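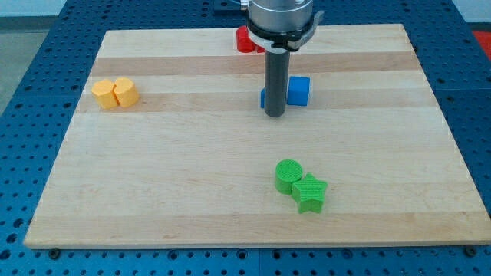

Figure 3. The pushing cell with the rod tool fitted. Eight blocks in four colours on the wooden board; the perforated blue table is visible on all sides.

3.2 Cell set-up and upkeep

The experiments in this paper were carried out on one cell at the Skelska laboratory. The cell consists of a single robot arm, a perforated table and a wooden board on which the blocks are moved. The arm carries no gripper for this work. It ends in a plain dark rod with a rounded tip, held below a black collar (Figure 3), and all contact with the blocks is made through this rod. Earlier work on the same arm, reported by the Neltoten group, used a flat paddle. The rod was preferred for the present study as it gives a small contact area and can pass between blocks that stand close together.

The rod is held in the collar by friction and is set by hand. Its height was checked at the start of each session with a 12 mm gauge block placed on the board. The arm was lowered at its slowest speed until the tip met the gauge, and the reading was entered in the cell log. Where the reading differed from that of the previous session by more than half a millimetre, the collar was loosened, the rod was reseated and the check was repeated. Over the whole study the rod had to be reseated on nine occasions. Six of these followed a collision with the board during the first month, before the lower limit of travel had been raised.

The block set has two pieces of each colour: red, orange, blue and green. Shapes differ within a colour, so that an instruction can name a piece by colour and shape together. The set includes a cube, cylinders, a hexagonal prism, a heart and a five-pointed star. The star and the heart were the most demanding pieces to push in a straight line. When the rod meets the star between two of its points the piece tends to follow it, but a push against a single point usually turns the star before it moves. A similar effect was found with the sloping sides of the heart. No change was made to the shapes on this account.

The board was placed on the table by one operator and its position confirmed by touching the rod to three marked points near its corners. This procedure took less than four minutes once learned. The board is made of planks with the grain running across the working area from left to right. Pushes along the grain and pushes across it were compared in a short trial before the main study. Blocks slid slightly further along the grain after the rod had stopped, and the difference was greatest for the cube. The board was therefore kept in the same orientation throughout, and it was wiped with a dry cloth after every 25 episodes. Polish and cleaning sprays were not used. An early attempt to clean the surface with a damp cloth raised the grain near one edge, and that board was withdrawn.

The arm controller was supplied by Laaksonen and was run with its standard settings, except for the speed limit and the force limit. Both were lowered. The force limit was set so that the arm would stop if the rod pressed a block against a fixed object, and this was tested each morning by driving the rod slowly into a foam pad. The test was failed twice. On the first occasion a cable had worked loose at the base of the arm. On the second no fault was found, and the controller was restarted.

A total of 367 episodes was recorded before the first full service on 9 July 2019. At the service the rod was removed and inspected under a lens. Wear was found on one side of the tip, in keeping with the larger share of pushes made away from the operator. The rod was turned through half a circle and refitted. The collar was cleaned, the arm was recalibrated by the Gindley method, and the height check was carried out three times in succession with the same result. A further 900 episodes were then recorded with the rod in its new position.

Entries in the cell log were made by Declan Keane and reviewed by Hiba Srour at the end of each week. Episodes recorded between a failed check and the last good one were marked as doubtful and are left out of the results given in Section 4. They are treated separately in Section 5.1, where the effect of a badly seated rod on pushing accuracy is considered.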